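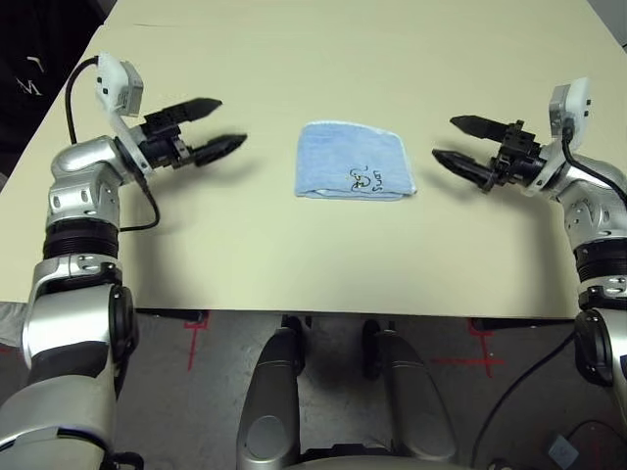 Light blue towel, folded, with the pen mark near the lower right.

Marking towels with pen: does it last, and how do you fold to keep it showing?

gelico_linen
We have 18 hand towels at the Cukbridge pool change rooms and they keep getting mixed up with the ones from the gym next door. I've started marking ours in black with a little face and a few letters. The one in the photo is the light blue terry. My question is about folding. If I fold in thirds and then in half, the mark ends up inside half the time and I have to open them all again to sort them. What do other people do?

Emmett Bellamy
Lay it mark side down, with the mark at the corner closest to you. Fold the far half toward you, then turn the whole thing over. You should have the mark on top. If it's a long towel, fold it once more underneath.

Also, put the mark on the hem next time. The hem is flat and ink sits better there than on the loops.

pegbasket
Disagree about the hem. On cheap towels the hem frays first and your mark goes with it. I've had mine on the terry part for three years and can still read them. They've gone grey but you can tell whose is whose.

Emmett Bellamy
Depends on the towel then. Mine are 300 gram ones from Vadska and the hems have outlasted the rest.

dryer_lint_1542
What pen? Ordinary marker turned purple on me and left a smudge on the towel it was folded against. I switched to a laundry marker in October and ironed over it before the first wash. No trouble so far.

gelico_linen
Just a fabric pen from the newsagent. I haven't ironed any of them. Should I?

dryer_lint_1542
Check the packet. Some need heat and some don't. If it does, use a cloth between the iron and the towel.

Bălan
I wouldn't use pen at all. Coloured thread, one stitch in the corner, different colour for each place. You can feel it as well as see it, and it doesn't matter which way the towel is folded.

pegbasket
Eighteen towels is a lot of sewing.

Bălan
It's one evening.

gelico_linen
Tried Emmett's fold on a few and the mark comes out on top. The edges aren't quite square, a bit wider at one end, but they stack fine. I'll keep the pen for these and maybe try thread on the next lot.

Last updated: 2023-02-13

Comments

marj_t: Does the turning over method work for bath sheets? Mine are too big for the table.

kettle_on: @marj_t do it on the bed.

R. from upstairs: We bought a different colour from the gym's. Problem solved.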